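Progress report to the Umton fund
Equipment planning for the robotic suturing bench
Period covered: March to September

1. Where we are

This is our second report under the equipment planning grant. The purpose of the grant is to help us decide what to buy, in which order, and at what cost, before the capital request goes to you next year. We have finished the first two tasks in the plan (the count of use and the first round of prices) and we are in the middle of the third, which is the five-year budget. The fourth task, the service comparison, started late. I explain the delay in section 4.

2. Use of the bench

From March until the end of August the bench was in use for 316 hours. This is more than we wrote in the application. Most of the hours went to suturing on tissue, and a smaller part to set-up and cleaning. I mention set-up because it was missing from our first budget, and it has a real price. Each hour of set-up is an hour in which instruments are handled but no stitches are made.

We logged every instrument by its own number, with the hours and the reason when it was taken out of service. The log is kept by hand and I type it in at the end of each month. We would like to replace it with a scanner, but I have left this out of the present request.

Suturing is the task that decides the instrument budget.

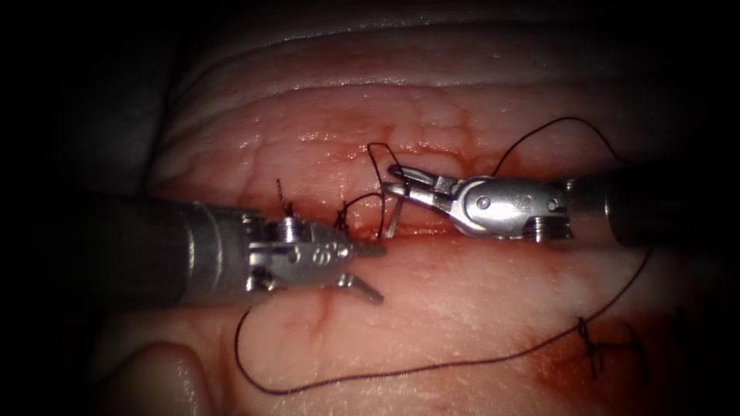
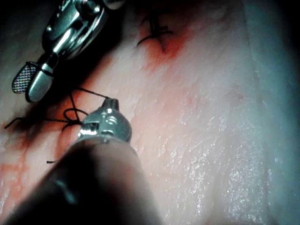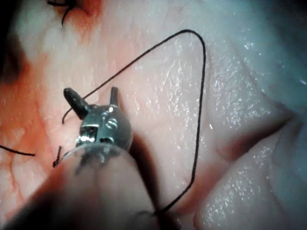 Black suture on moist, blood-stained tissue, in all three views.

In the log, needle drivers leave service earlier than any other type. We took 12 instruments out during the period, and the greater part of them were needle drivers. Our first plan assumed that all types would last the same time, and this was wrong. In the new budget the drivers have their own line, with their own replacement interval.

Thread and needles are a small cost for each session but they add up over the year. We now buy them by the carton from Grindard, at 1651 dollars per order. Before, we bought in small packs when the shelf was nearly empty, and we paid more for freight than I like to admit.

3. Prices received

We asked three suppliers for a quote on the same list. Kellberg and Escobedo have answered in full. Grindard supplies only the consumables, so their answer covers one part of the list.

Kellberg is cheaper at purchase. Its service contract is charged each year and does not include travel to our site. Escobedo is more expensive at purchase, but two service visits per year are included and the training of new operators also. When we put both offers over five years the difference becomes small, and it depends mostly on how many visits we will need. I prefer not to give a recommendation in this report.

There is also the question of a second camera view for the bench. We have set aside 4000 dollars for mounts, cables and a monitor. If the committee thinks this should wait, the line can be moved to the second year without harm to the rest of the program.

4. Delays

The service comparison was planned for June and began in August. One supplier changed the form of its contract and we had to ask again for all the numbers. No grant money was lost by this, but the final budget will reach you one month later than promised.

5. Next steps

– Complete the five-year budget with separate lines for drivers, graspers and consumables.
– Visit the Escobedo workshop to see how repairs are done and how long they take.
– Ask Kellberg for a fixed price on travel.
– Send you the draft capital request in November.

We have spent the grant as planned up to now, and we ask for no change in the amount.

Comments (3)

benchside_k: Good to see set-up hours counted. Ours were hidden under labour for years.

M.T.: Did you ask if the service visits can be carried over when you don't use them? We had two expire on us.

author: Not yet, thank you – I will add it to the list for the workshop visit.

Contact the planning office | Copyright, all rights reserved | Back to top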